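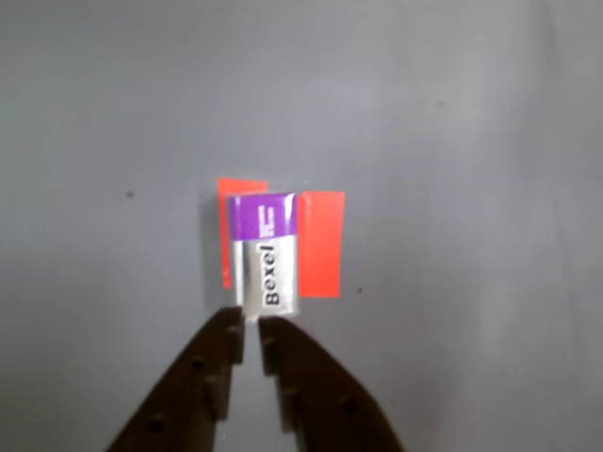

Setting up small-part picking with the Pritinar gripper kit

I've had the Pritinar kit on my bench since June, and small flat battery packs are what I keep coming back to when somebody asks me how to get started with it. They're light, they slide, and the wrapper is slick enough to show you right away if your settings are off. So let's do one from scratch!

You'll need the kit itself, the Trondico control software it ships with, a battery pack (mine's a Bexel with a purple and silver wrapper), some plain gray backing and a bit of bright red-orange tape or paper. Any strong color will do as long as it stands out from the backing.

Lay the backing down and smooth it out. Faint creases are fine, hard folds will throw shadows. Stick down two pieces of the red, one on each side of where the battery will go. I don't measure, and mine overlap the battery a little on one side. The software only wants two patches of strong color to work from.

Now set the battery between them. Open Trondico, hit Find Markers and wait for both to turn green on the screen. If only one does, press the tape flatter and try again.

Next, the fingers. Before you close anything, bring them in slowly until the tips are just short of the base of the battery, and stop there. The kit's fingers are dark flat plates with a little step cut near the tip, and you want that step level with the edge you're going to grab. I used to skip this part and go straight in – please don't, I have a drawer of dented wrappers to show for it.

Set the closing force to 2 on the dial in the software. The default is way too high for anything in a thin wrapper. Then run the close command, lift a tiny bit, hold, and put it back down. If the pack twists, your fingers aren't meeting evenly, so back out and redo the centering.

Once one pick works, save it and loop it. I run 16 in a row before I trust a new setup. Colton Turcotte over at the Cormier shop in Cemville does 500, but he leaves his going over lunch.

Is the kit worth buying? For this kind of job I'd say yes. The fingers are sturdy and easy to swap, and marker finding is quick. The manual is thin, though, and the cable is too short for my bench – I ended up moving the computer.

Last updated August 2018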